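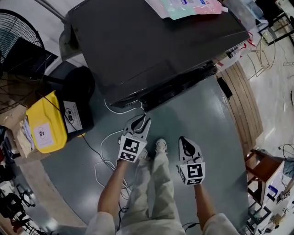
According to Rochelle Donnelly, the sleeve is the hardest part of any garment to get right, and the part most home sewers skip reading up on. Ximeng Gu disagrees and puts the collar first.

Sleeve

A sleeve is the part of a garment that covers the arm, or some of it. Found on shirts, coats, dresses, sweaters, robes, work clothes. Length runs from a cap barely over the shoulder to well past the fingertips. A garment with none is called sleeveless.

History

Early sleeves mostly not separate pieces. The T-shaped tunic was cut from one width of cloth, or a few rectangles, with the arms running straight out from the body. Little waste, easy to sew, bulky under the arm. A small square or diamond of cloth (gusset) was often added there to let the arm lift.

Closer-fitting clothes in medieval Europe needed a curved armhole and a shaped top to the sleeve. Some sleeves were made detachable, tied or pinned on, so one gown could be worn with diffrent pairs. Slashed sleeves, with the lining or shirt pulled through the cuts, came in later. Very full upper sleeves were in fashion in the 1830s and again in the 1890s, the second time as the leg-of-mutton sleeve.

Construction

Main terms:

Armhole (also armscye): the opening the sleeve is sewn into.
Cap: the curved top. A high cap hangs neatly but limits reach. A low cap wrinkles more, moves better.
Ease: extra length in the cap compared with the armhole. Worked in with small gathering stitches, or steamed in on wool.
Underarm seam: closes the sleeve into a tube.
Cuff: the finished lower end. Buttoned, ribbed, turned back or just hemmed.
Placket: the slit above a shirt cuff.

Two-piece sleeves are usual in tailored jackets. The second seam lets the sleeve bend forward a little at the elbow, as a relaxed arm does. Shirts generally have one piece, with the fullness pleated into the cuff.

Types

Set-in. Joined at the natural shoulder line. The most common kind in tailored clothing.

Raglan. Runs in one piece to the neckline, with a slanted seam from underarm to collar. Sweatshirts, raincoats, baseball shirts. Named for Lord Raglan.

Dolman. Very wide at the underarm, narrow at the wrist. Often cut in one with the bodice. See also batwing.

Kimono sleeve. In Western pattern cutting, any sleeve cut in one with the body. Not the same as the sleeve on a Japanese kimono, which is a seperate panel.

Bell. Fitted above, flared below.

Bishop. Full at the bottom, gathered into a cuff.

Three-quarter. Ends between elbow and wrist.
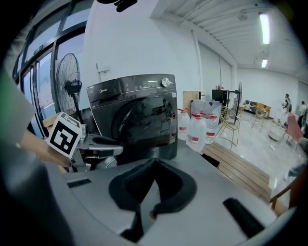

Forearm with part of a green sleeve.

Regional forms

The Stevance smock has a wide straight sleeve with five rows of gathering at the wrist, seven on the dress version. Older ones were left open at the bottom and tied with tape. The Pirkesstead work shirt has a low cap and a doubled elbow, the patch sewn on before the underarm seam is closed. Patterns for both sold by Rarnley, in six sizes.

Measuring

Taken from the shoulder point, over a slightly bent elbow, to the wrist bone. Dress shirts usually measured from the center back of the neck instead, so the two numbers can't be swapped. Coat sleeves longer than shirt sleeves as a rule, except on suit jackets, where a bit of shirt cuff is meant to show.

Care and alteration

Shortening from the cuff is simple on a plain hem. Harder with working buttonholes or a placket, and then the sleeve may have to come up from the shoulder. Lengthening depends on the hem allowance. Old crease lines often stay visible.

See also

Armhole
Cuff
Gusset
Shoulder pad

Last edited Oct 28, 2021. Regional section still needs sources.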